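4.2 Washing and Storing the Olari Fleece Throw

1. Close any fasteners and shake the throw outdoors.

2. Select a cold, gentle cycle. Use liquid detergent only.
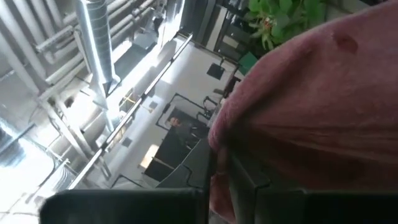 Fabric softener must not be used. It coats the fibers and reduces warmth.

3. Dry flat, away from direct heat.

Caution: Do not iron.

4. Fold on a clean, level surface. Store in a dry cupboard.

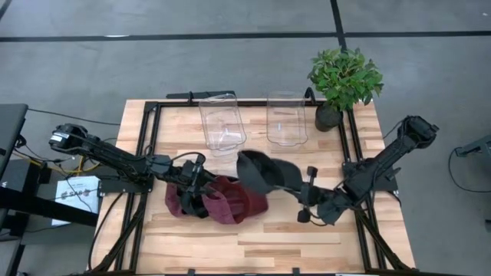
4.3 Replacement Parts

Quote item 147 when ordering ties.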